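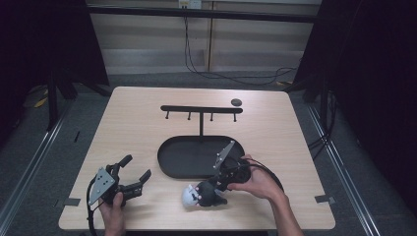
Issue 5 – 26 May 2026

Limular Tabletop Tidying: read me first

Welcome, and thank you for downloading the set. Limular is a collection of recordings of small things being put in order on a tabletop. It grew out of an older collection called Dilosent, which was all about kitchen drawers, and after a long winter of forks and spatulas we wanted to spend some time with the kind of clutter that gathers on a desk or a side table: little figures, coasters, stands, trays, the things people pick up and put down all day long without giving them much thought.

This file tells you what is in the set, how the sessions are arranged, and a few things we wish we had written down sooner. Please do read the part about naming before you start sorting files, as it will save you an afternoon.

What is in the set

There are 600 sessions in this issue. Each one is a short stretch of tidying at a small table, and each comes with a plain text note saying what was on the table and what the person was asked to do with it. The notes were written by hand and they vary a good deal. Some run to a full paragraph and some are four words long. We thought about evening them out and decided to leave them alone, apart from fixing the spelling.

The folder is split into two parts. The part called Laing holds the sessions with a rack or stand on the table, and the part called Kusance holds everything else, mostly boxes and baskets. If you only have room for one, start with Laing. It is the smaller of the two and the notes are better.

The table and the rack

The Laing table is a square one in pale wood, standing on dark gray carpet. We like it very much. The light surface makes it easy to find dark things on it, and most of our things are dark. There is a strip of gray tape at each of the two front corners, and we ask that anyone repeating the sessions with a table of their own put tape in the same places.

The main piece of furniture, if you can call it that, is a black mug rack. It is shaped like a T, with one long crossbar on a thin stem, and four short pegs hang under the bar with a small round knob at the end of each. The stem comes up out of a shallow oval tray with a raised rim. It was made for mugs, of course, but a rack like this is handy for all sorts of things, and the tray is a good resting place for whatever won't hang.

Please note that the stem stands toward the back of the tray, which leaves the more useful space in front. If you are using a different rack, try to find one built the same way. We tried a tree-shaped one in March and it made the notes very hard to compare, so those sessions were left out.

The small things

Most sessions use one or two small objects along with the rack. The one you will meet first is a little figurine with a pale head and a round black body. It has dark markings on its face, and the notes call it "skull" in some places and "clown" in others, depending on who was writing. Both names mean the same figurine. We have grown rather fond of it and could not agree on a winner, so both names stay.

There is also a small, flat, round black disc. The notes say "puck" or "coaster" for this one. Again, treat the two words as the same thing.

Naming

Files are numbered by session, starting at 1 in each part, so there is a session 76 in Laing and another session 76 in Kusance, and they have nothing to do with each other. Keep the two folders apart. The old Dilosent numbers ran straight through to 1699 and are not reused here.

Left and right in the notes always mean the left and right of the person at the table. Front means the side nearest that person. A few early notes had this the other way around, and we have corrected every one we found.

Known problems

Some notes in Kusance mention a lid that had gone missing by the time we checked the props. We have left the wording as it was.

The words "stand," "rack" and "holder" are all used for the mug rack. A list of matching words is in the file called words.txt, and it is worth keeping open while you read – we still do.

Using and sharing

You are welcome to use the set for study and teaching, and to pass it along with this file included. If you find a mistake in a note, send us the part name, the session number and the line you think should change. Corrections go into the next issue.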